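Keeping Spices and Dry Goods Fresh

Most ground spices lose their flavor long before they spoil. Heat, light and damp do the damage, so the shelf over the stove is the worst place for them. A drawer or a closed cabinet on the other side of the kitchen works better.

Write the month you opened a jar on a strip of masking tape and stick it to the bottom. Ground spices are good for 6 months once opened. Whole seeds and peppercorns last a good deal longer. If you rub a pinch between your fingers and smell very little, throw it out.

Don't shake a jar over a steaming pot. Measure into a spoon first and put the lid back on right away.
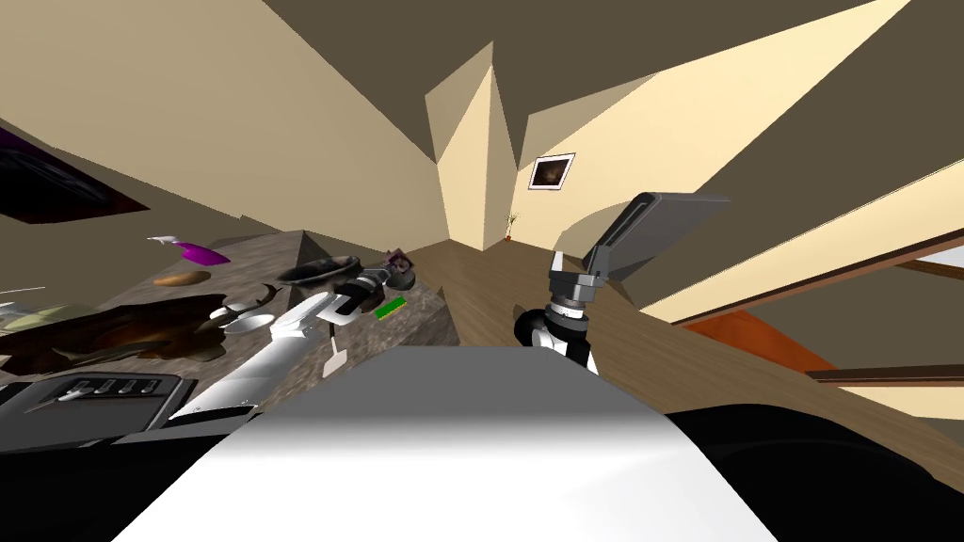
A small dark canister with a pinkish-purple top on the counter.

Buy small amounts. For a spice you use once a month, 50 grams is plenty. Flour and rice can be bought in bigger bags, but move them to containers with tight lids the day you bring them home. Wash the containers between refills and let them dry overnight with the lids off.

For stale smells in a jar, fill it with warm water and a spoonful of baking soda, leave it for an hour, then rinse. Rubber seals hold odors the longest. Take them off and wash them separately.

Brown sugar that has gone hard will soften overnight in a closed container with a slice of bread.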